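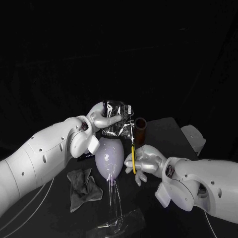
惠灵顿，七月

Pevider 的报价单在我邮箱里躺了两个星期，标题写的是“让包装台自己运转起来”。我做小礼品邮寄，包装是每天最烦的一段活，所以这种标题对我是有效的，我点开了。点开之后看到首付 2,527 纽币，之后每个月 999 纽币，最短试用四个月，脾气就上来了一点。

先说他们卖什么。Pevider 的这套东西叫 Tipoki，两条白色机械臂，各带一只有手指的手，装在一张台子边上，加一套他们自己的软件。不卖断，只租，坏了他们来修。宣传册里反复出现“柔性物品”四个字，意思是纸、布、塑料袋、气球这一类软塌塌的东西它也能碰。市面上搬纸箱的机器多得很，能老老实实对付软东西的我没见过几台，所以我倒是愿意花一个下午去看。

演示是星期一下午，接待我的是 Marama Harawira，销售，人很客气，问什么都不恼。旁边还有个工程师 Vaughan Halliday，大部分时间在看屏幕，偶尔抬头纠正她一句。我比较喜欢听他说话。

台面是深灰色的，后面挂一块黑布，什么都看得很清楚，也正因为这样我不太放心。我店里的包装台靠窗，上午太阳直晒，下午要开灯，台上永远有半卷胶带、一堆标签和我的杯子。我问 Vaughan，换成那种光线和那种桌子会怎样。他说“需要重新调”。我问调一次算不算在月费里。他看了 Marama 一眼，Marama 说要看合同版本。

好，说活儿本身。要处理的东西是个淡紫色、半透明、鼓鼓的塑料物件，像个小气球，表面很滑，反光很厉害。我承认这个题目出得不算偷懒，圆的，滑的，没有一个平面可以让你按住。我自己包圆东西也包得难看，客人收到以后大概以为是小孩包的。

左手捏着一个黑银两色的皱箔袋，紫色的那个就悬在箔袋下面，右手握着一个黄色的环形把手凑过来。右手旁边还立着一个深棕色的小筒。说实话，两只手离得这么近而没有撞在一起，我是有点佩服的。手指也确实像手指，会弯，会捏，捏的时候箔袋皱成一团，跟我平时捏出来的皱法差不多。要是宣传册只写这一句，我不会有意见。

可是宣传册写的是“达到熟练员工水准”。我就想问，哪个熟练员工？我店里的 Kiri Hollis 包一个圆罐子，一边包一边跟客人讲电话，胶带是用牙咬断的（我说过她很多次了）。她会先看一眼纸够不够大，不够就换一张。机器这边，纸要事先裁好，摆在固定的位置，物件也要摆在固定的位置。那么谁来摆呢？Marama 说“通常是现有员工顺手完成”。这个“顺手”我在本子上画了两个圈。

我又问失败率。宣传册里没有失败率，只有一个“任务完成度”，而完成的定义是“物品被包裹并放置于台面”。包成什么样算包裹，没写。Vaughan 倒是坦白，他说薄的材料最难，一扯就走形，扯重了会破，所以他们把力道设得偏轻，慢一点。慢多少，他说看材料。我本来想掏手机计时，后来觉得当着人家的面太难看，就没计。现在有点后悔。
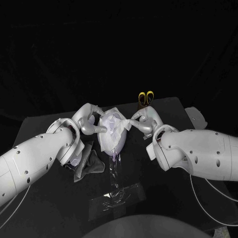
左手扶住淡紫色的物件，右手捏着白色薄片的一角。

上面这一步是我看得最仔细的。白色那层很薄，像纸巾一类的东西，皱皱地盖在物件上半截，右边张开一片，右手就捏在那里。左手的手指弯过去，一根搭在顶上，拇指和食指从旁边按着。黄色的把手那会儿插在后面的深色小筒里，露出两个圈，像剪刀的指环。台上还有一条透明胶带似的长条，一直拖到靠我们这边，皱的地方一闪一闪。

我站在那里想的是，换了我，我会先把物件放在桌上，让桌子替我扶着，腾出两只手来对付纸。机器要把它悬着弄，两只手各干一半，看上去很精彩，可我算的是钱。一只手的全部工作就是扶东西，这只手也在我的月费里。我把这话说给 Vaughan 听，他笑了，说放在桌上也可以，滚动的问题他们还在弄。我信他，他不像会哄人的。可“还在弄”三个字，不该跟每月 999 放在同一页上。

安装手册我也要来翻了，正文 13 页，其中讲安全的占了大半，这我没意见，两条手臂在台边挥来挥去，该写。讲怎么教它一个新动作的只有一小节，结论是“请联系我们的支持团队”。支持团队的价目在另一份文件里，那份文件要签了意向书才给。我最不喜欢的就是这种安排。我圣诞前会换包装，情人节前换一次，母亲节又换一次，每换一次都去联系支持团队，一年下来是多少钱，我回家的火车上越算越火大。

还有些小地方，记下来给有兴趣的人。白色的细电缆从手臂下面垂下来，在台边弯着走，我店里要是这样走线，Kiri 第一天就会用托盘勾到。手腕那里开着口，能看见里头红色和深色的线，我问纸屑和闪粉掉进去怎么办（我们过节用很多闪粉，我知道，我也恨它），Marama 说可以加防护罩，选配。选配的价钱她没带。黑布倒是好看，我回来以后还真想过给拍产品照的角落也弄一块。

公平起见也问了另一家。Brekex 做的是传统路子，吸盘加传送带，只包方盒子，圆的一律不接。他们的 Eilif Lie 在电话里讲得很干脆，说我这个量不值得买，让我先把盒子的规格统一了再说。一个卖机器的劝我别买机器，我当时以为他没听清我的问题。不过规格统一这件事我想了几天，觉得是对的，我现在用的盒子大小实在太乱，有几种当初纯粹是因为打折才进的。

朋友 Cameron Tautahi 看了我拍回来的东西，很兴奋，说你不要老看现在，这种手过两年会好很多。可能吧。那我就两年后再租。现在付首付的人，付的是替他们练手的钱，这个身份如果他们给我打折，我可以谈，可是 Marama 说试用期没有折扣，还要我同意他们录下台面上的工作用来改进软件。我的包装方式也没什么秘密，只是觉得这样的话，账单上总该有一行是他们付给我的。

Pevider 要是看到这篇（Marama 说他们会看客户写的东西），我有几件事想请你们回信讲清楚：在我店里的窗边、用我的纸，一个下午能包多少件合格的，合格由我来定；重新调光线算谁的；支持团队的价目表能不能不签字就给我看。防护罩多少钱也顺便写上。

意向书我没签，回信说要再考虑。第二天早上收到一封自动邮件，问我对演示的满意程度，满分五分，我给了三分，其中两分是给 Vaughan 的。这周我先把盒子减到几种常用的，圆的那些还是交给 Kiri，剪刀我给她换了把新的，胶带座也买了，希望她用。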